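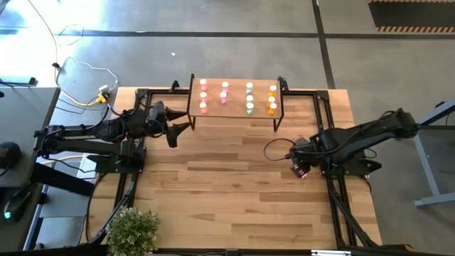
Figure 6.1 Small cups on a raised shelf, placed in columns by color.

Chapter 6
Sorting and Setting Out Small Goods

Most stock rooms, kitchens and shops hold far more small items than large ones. Cups, lids, jars and boxes take up little space one at a time, but they are picked up and put back all day long. How they are set out decides how long each of those trips takes. This chapter deals with the shelf itself: what goes on it, in what order, and how the order is kept.

The cups in Figure 6.1 are grouped by color, and each color runs from front to back. This is called a column layout. A person standing at the front can tell from the first item what is behind it. The bright pink column has a gap at the front, and a gap in that position is easy to notice from where the person stands. In a row layout, with each color running from side to side, the back rows are partly hidden by the front ones.

Color is only one way to sort. Size, use and date of arrival are also common, and Section 6.3 compares them. At the Cluvton tableware store, where stock is sorted by use, the main room holds 815 pieces on open shelves and up to 400 more in closed boxes. Oranuch Thammasiri changed the open shelves from rows to columns in November and kept the boxes as they were. Her stock sheets are printed at the end of the chapter and are needed for Exercises 4 and 5.

A raised shelf adds a second level to a table without much loss of working space. It should be low enough for the back items to be reached over the front ones. Items with a narrow base need more room between columns than items with a wide base, as they tip more easily when a hand passes by.

Key terms
Column layout
Row layout
Facing
Front gap
Refill point

Before you begin
Review the section on shelf depth in Chapter 5. You will need a ruler, squared paper and a set of small items in at least three colors. Work in pairs for the first exercise. Draw the shelf from the top, mark each column, and write the color at the front edge.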